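The Hustov Gauge

The gauge at Hustov Dam was read at 0400 and again at 1600. The figure went into a ledger with a ruled column for remarks. In March the remarks column was blank for 20 days.

On the next day the keeper wrote: level steady, sound from Shaft 60. The district office at Drakitz replied by form. Sounds were not a reportable quantity.

The keeper lowered a weighted line down the shaft. It went slack at 400 feet, then tightened and was pulled twice. The keeper entered the depth and left out the pulls. Supper was late.

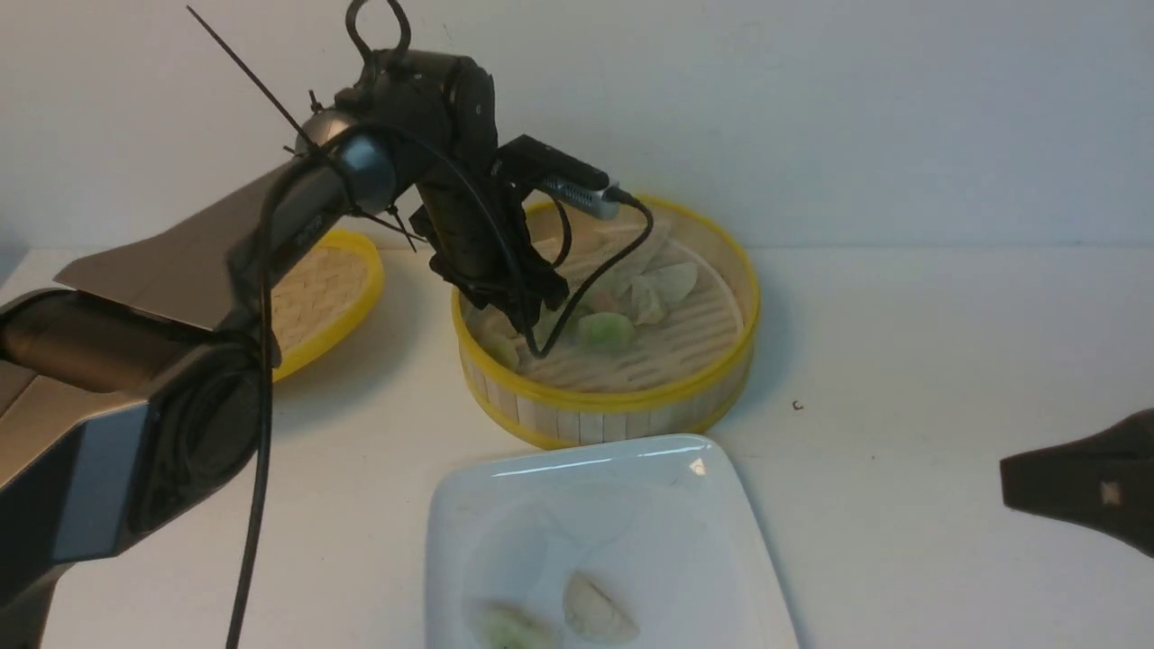
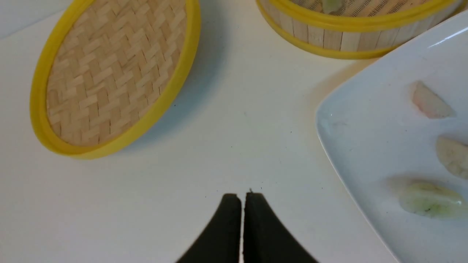 Bamboo steamer.

Second Reading

At 1600 the line had been tied off at the rail in a knot the keeper did not know. The level was unchanged. The keeper wrote to Drakitz for Form 1327, Change of Staff, and under number of persons on station entered two.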